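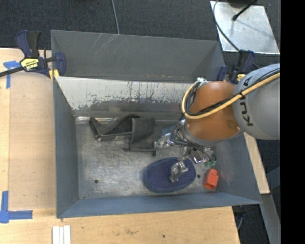
I've come around to the view that most trouble with a picking cell is cable trouble, and I'll argue it with anyone. When we set up the Hatine cell at Zoltness, everybody wanted to talk about grippers and software. Fine, those matter! But I spent my evenings staring at the cable run. Give that thick yellow one a proper wide loop at the joint, with the thin black ones tucked in beside it, and the arm can twist down into a corner without yanking on anything. Pull it tight to look neat and you'll be swapping it out by the end of June (ask me how I know).

My other hobbyhorse is clamps. People at Tapsell bolt their bins down and feel very grown up about it. I like a plain hand clamp on the rim and blue tape on the table - you can pull the bin, sweep under it and put it back where it was. We logged 542 picks after the last reset and 6 faults, and I'd bet good money on the cable for most of those too. So check the loop first. Then check it again after 60 more picks, before you go blaming the code.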